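Stikau 637 Arcade Controller

Print | E-mail

The Stikau 637 is a wired arcade controller for fighting games, shooters and other titles that read a digital direction input. It replaces the earlier desktop model and keeps the same button layout, so panels and artwork cut for that model still fit. The main changes are a new control board, a detachable cable and a lever mount that accepts third-party levers without an adapter plate.

The controller is sold assembled. A bare case is available on request through Londano, our parts distributor, for customers who already own a lever and buttons.

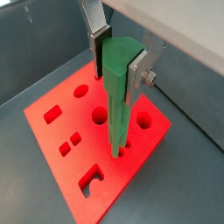 Lever and buttons

The standard lever ships with a square gate. An octagonal gate is included in the box and is swapped from below after removing the bottom panel. Lever tension is set by the spring, and a stiffer spring can be ordered separately.

Buttons are the snap-in type and connect with quick-disconnect terminals. No soldering is needed to replace a button or a switch. When changing a button, photograph the wiring first and reconnect the ground chain in the same order. A break in the ground chain disables every button after the break, and this is the most frequent cause of support requests for the older model.

Control board

The board polls at up to 500 Hz over USB and stores 4 button profiles. Profiles are kept on the board itself and move with the controller from one machine to another. To change profile, hold the Mode button and push the lever in the direction assigned to that profile. The status light blinks once when the new profile is active.

Opposite directions pressed together are resolved to neutral by default. Two other settings (last input wins, first input wins) are available in the setup program. Tournament rules differ on this point — check with the organizer before changing it.

Setup program

The setup program, Werkus, runs on PC only. It is used to remap buttons, edit profiles and install firmware. It does not need to be running while you play, and it does not need an account.

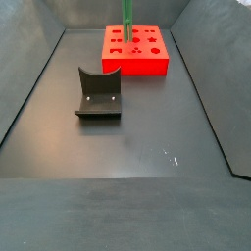
Firmware is installed with the controller connected directly to the computer. Hubs are not supported for this step. Close any game that is using the controller, start Werkus, select the firmware file and wait for the status light to stay on. If the cable is pulled during the update, the board starts in recovery mode the next time it is connected and the file can be installed again. Saved profiles are erased in recovery mode, so export them first.

Known issues

Some older games list the controller twice in their input menu. Select the first entry. Games that accept only analog movement need the lever set to left-stick mode in Werkus.

Thanks to Kevin Pacheco and Ha-rang Wi for reports on the double listing.

Warranty and parts

The case, board and cable are covered for 15 months from the date of purchase. Lever and switches are wear parts and are not covered after normal use. Fitting third-party parts does not end the warranty on the board unless the board has been modified.

Questions about spare parts: Fabrice Perrin, parts desk.

Last updated: Saturday, July 11, 2020

Contact | © Stikau | Back to top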